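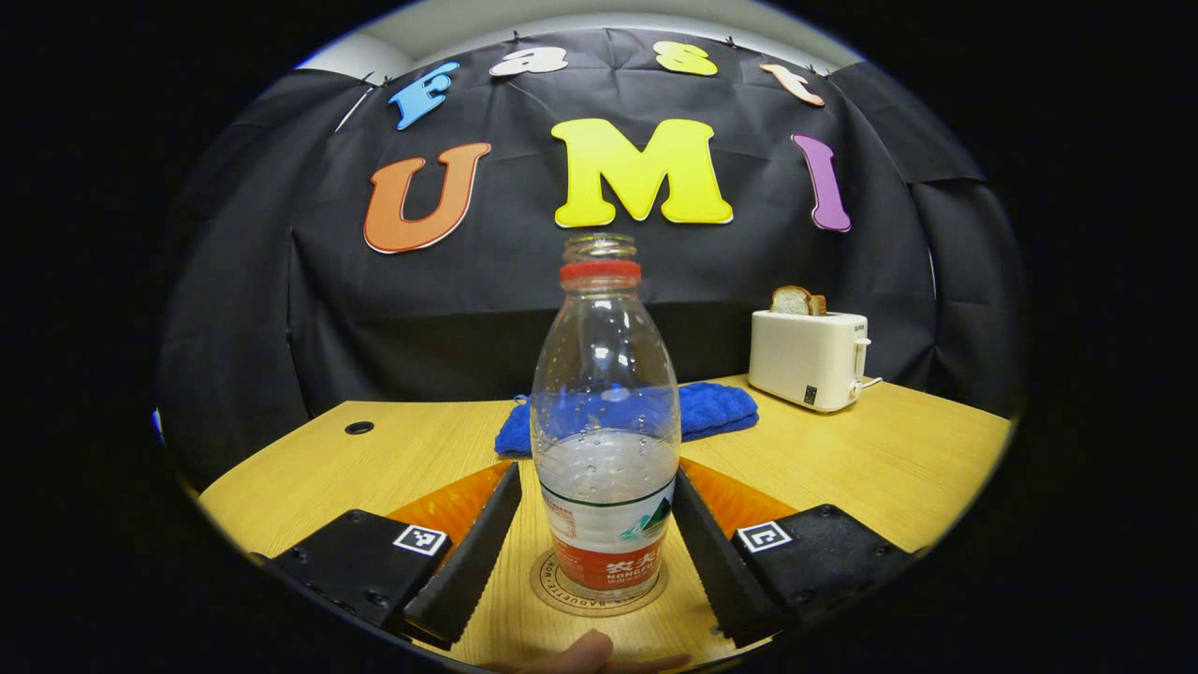
Fiona Pollock holds that a coaster is only needed under glass, and that plastic bottles can look after themselves. Most household guides disagree. A coaster (also drinks mat, table mat in some areas) is a small flat piece put under a cup, glass or bottle to keep water and heat off the table top.

Shape and material
Usually round or square. Cork, card, felt, slate, wood, rubber. Printed ones are common – words round the rim, a picture in the middle, or both. A round tan coaster lettered with "BAGUETTE" is one of the bread-themed sort.

Use
Cold drinks gather water on the outside, which runs down and leaves a ring. Pale wood marks less visibly than dark but still marks, esp. if oiled. Bottles are taller than mugs and tip more easily, so a flat coaster with no lip is genrally prefered. A folded towel kept on the table does for spills, not as a stand. Cork soaks up drips, slate doesn't.

Care
Card: throw out when it curls. Cork: wipe, dry flat. Felt: hand wash, cool.

Collecting
Mostly card mats. Ross Leckie's collection passed 1,107 in September, nearly all from pubs. The Tirkix cork set, sold in boxes of seven, is sometimes included – disputed.

See also: Place mat, Trivet, Tea towel

Last updated Fri 19 June
We use cookies to remember your settings. OK
Contact | © Pinis Household Reference | Back to top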